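How I Got My Hallway Wall Ready for Paint

I put off our hallway for ages, mostly out of fear of the filling and sanding part. Turns out I had it all in my head! If you have a free day and a bit of patience, you can do this too.

First, wash the wall. I use warm water with a squirt of dish soap, then wipe again with plain water. Start your filling once it feels dry to your hand, and press the filler in with a flexible knife – go a little proud of the hole, as it shrinks.

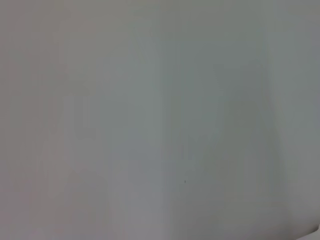 Picking a color took me longer than the filling did. I brought home 7 sample cards from the Skendell range and taped them up for a whole week. Grays are sneaky, you know? A pale one can lean a bit green or blue on one side and go almost pinkish on the other, so look at your card in the morning and again at 7 in the evening before you buy.

Now sand. Fine paper, light circles, and vacuum the dust before you go anywhere near a paint can (I skipped this once in our old place on Preson and regretted it for years). 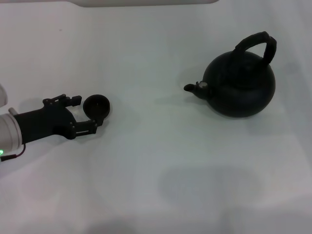

Prime the patches next and leave them alone for 2 hours. I'm terrible at waiting, so I plan my break around it. A black kettle and a little black cup are all the equipment you need for this stage, plus a cookie if you've earned one. Then run your palm over the patches, and if you feel a ridge, sand it and prime again.

After that, roll on your first coat from the top down.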